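Medden Home Floor Sander and Finish Kit
Section 3: Getting the room ready, first pass, cleanup

Read this section before you plug anything in. Section 2 (unpacking, charging the remote) should be done already. If it isn't, go back.

3.1 Before you start

You'll need:
The sander, with the dust bag clipped on
Coarse, medium and fine sheets from the kit box
Shop vac with a brush head
Hammer and nail set
Painter's tape, plastic sheeting
Ear protection, dust mask, safety glasses
Trash bags, the heavy kind

Allow a full day for one average room. Dining rooms take longer than you think, mostly the moving. Kanako Nagano on our support desk tells callers to start by 8 a.m. and she's right.

CAUTION: Wood floors only. No laminate, no vinyl, no tile. If you don't know what you have, pull a floor vent and look at the edge of a board. Solid wood shows grain all the way down. Thin engineered boards may not have enough wear layer left to sand. Call first.

CAUTION: Homes with old finishes may have lead in them. Test before sanding. Test strips are not in the kit.

3.2 Clear the room

1. Chairs out first, then the table. Lift, don't drag. A dragged leg leaves a groove the fine sheet won't take out.
2. Rugs, lamps, curtains that touch the floor. Everything.
3. Take doors off the hinges if they swing over the area being sanded. Mark which is which with tape on the top edge.
4. Cover vents with plastic and tape all four sides.
5. Hang sheeting over doorways. Leave one you can get through.
6. Turn off gas pilots nearby. Sanding dust burns.

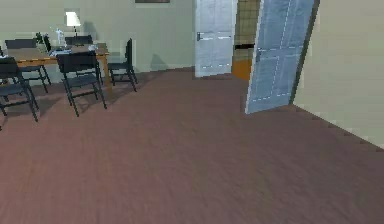
7. Walk the floor in socks, slowly. Anything that catches, mark it with tape.
8. Set every nail at least 1/8 inch below the surface. A raised nail will tear the sheet and can damage the drum. Drum damage from nails isn't covered.
9. Pull old staples with pliers. Look along the walls especialy, that's where carpet used to be tacked.
10. Vacuum twice. Second time goes across the boards.

Note: If a heavy piece really can't leave the room, do half the floor, move it, do the other half. You will see a faint line where the halves meet. Feather it with the fine sheet on the hand block.

3.3 Fit the sheet

1. Unplug. Always unplug.
2. Tip the machine back until the handle rests on the floor.
3. Open the side cover, two thumb screws. Don't lose them, they roll.
4. Slide the sheet on, arrow on the back pointing the same way as the arrow on the drum.
5. Tighten the clamp till it clicks. No click means the sheet isn't seated. Start over.
6. Close cover. Thumb screws back in, finger tight only.
7. Stand the machine up. Spin the drum by hand. Should turn free with no rubbing.

Which sheet first? Coarse for thick old varnish or paint. Medium for a floor that's just dull. If unsure, try medium in a corner where a cabinet or couch will go.

Note: Sheets marked Kanevach fit this drum. So do the plain ones in the kit. The wider Takeda sheets do not, whatever the shelf tag says. Trimming them is a bad idea.

3.4 First pass

1. Mask, glasses, ears. Cord over your shoulder and behind you.
2. Drum lever UP (not touching the floor). Switch on.
3. Start walking, then lower the drum. Walking first. If you lower it standing still you get a dip.
4. Go with the grain, steady slow walk. Raise the drum before you stop at the wall.
5. Come back over the same strip, then shift over by a third of the drum width.
6. Check the sheet after every few strips. Shiny or clogged, change it.
7. Empty the dust bag when it's one third full. Do not wait for full.
8. Edges and corners: use the edge tool, same grit as the drum. Section 4 has the edge tool.

CAUTION: Never leave the drum running on one spot. Never pull the machine sideways. Never sand wet wood.

CAUTION: If you smell burning, switch off, unplug, empty the dust bag outside. Right away.

3.5 Dust and trash

People skip this part. Please don't. Fine sanding dust with old finish in it can heat up by itself in a closed container, hours later, sometimes overnight.

1. Empty dust into a metal can with a lid. Outdoors, away from the house.
2. Wet it down with water and stir.
3. Used sheets, tape and plastic can go in a regular trash bag. Shake the dust off into the can first.
4. Knot the bag and take it out the same day.
5. Finish rags are different. Lay flat outside to dry, one layer, or put in a water filled metal can. Never bag them. Never pile them.

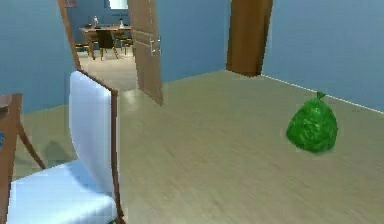 6. Vacuum floor, sills, baseboard tops, the ledge over the door. Wait an hour for the air to settle, vacuum again.
7. Wipe down with a tack cloth, with the grain. Cloth comes up gray, do it over. No water on bare wood, it raises the grain and you're back to sanding.
8. Leave the door sheeting up until the first coat of finish is on.

Check with your town on what they'll take. Some want old finish dust dropped off as household hazardous waste, some only open for that one day a week. Lidbridge customers, it's Wednesday.

3.6 If something's wrong

Ridges across the floor: drum clamp loose, or walking too fast. Re-seat the sheet, do a slow pass on medium.
Sheet tears right away: nail, or the sheet is on backward. Check the arrow.
Machine pulls left or right: wheels dirty. Wipe them, then check the height dial is the same both sides.
Dust everywhere: bag clip not closed, or bag too full.
Dark spots left after coarse: probably pet stains or water. They go deep. Sand to medium and decide if you can live with it, or swap out the board.
Motor hums, no spin: unplug and check for a jammed sheet. Don't keep trying the swich.
Motor cuts out: too hot, or the extension cord is too light. Let it cool 37 minutes (the reset timer is fixed, pressing it early does nothing). Use the 12 gauge cord.

Once the first pass is done and the floor's clean, go on to Section 4, Edges and Corners. Medium and fine passes are in Section 5, same steps as 3.4 with a different sheet.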